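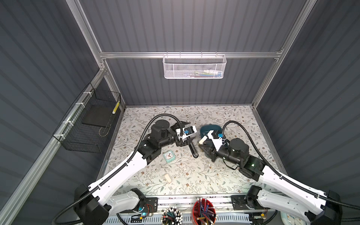
Radanel (teaching method)

Radanel is a method of showing a two-armed robot a task by remote control. It was developed at Tevholm, and the first version was released in October. An operator moves a pair of hand-held leader arms, and the robot's arms copy each movement while cameras and joint sensors record it. One complete run is called a demonstration.

Recording

Sessions use desk items on a patterned mat. Each demonstration lasts up to 30 seconds - longer runs are thrown out. A basic task needs 500 demonstrations.

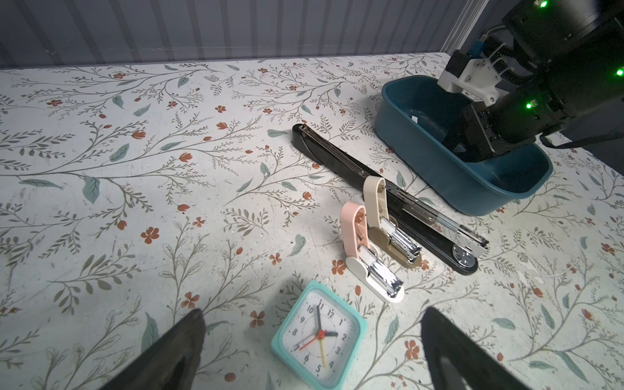 Wrist view with an alarm clock, three staplers and the other arm in the basin.

Wrist cameras record the area near the fingers, where the arms often block the fixed camera. Horgan, the storage format, keeps all views on one time line.

Versions

The Minus release, dated 11/4/18, added seven tasks and brought the set to 3000 demonstrations. It also allowed one arm to be held still while the other is taught. 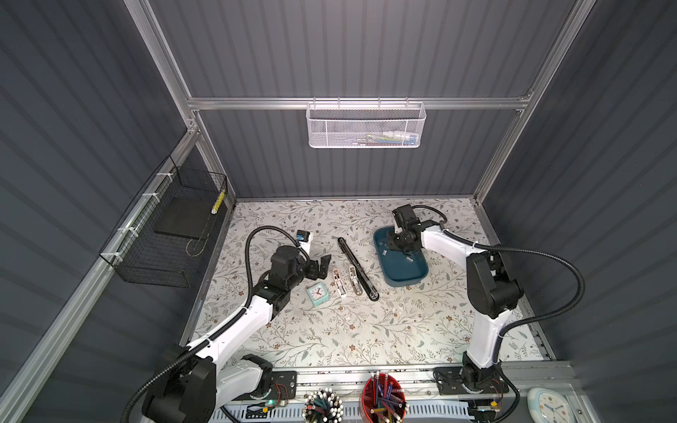
Fixed camera view, right gripper lowered into the tray.

See also: Teleoperation, Learning from demonstration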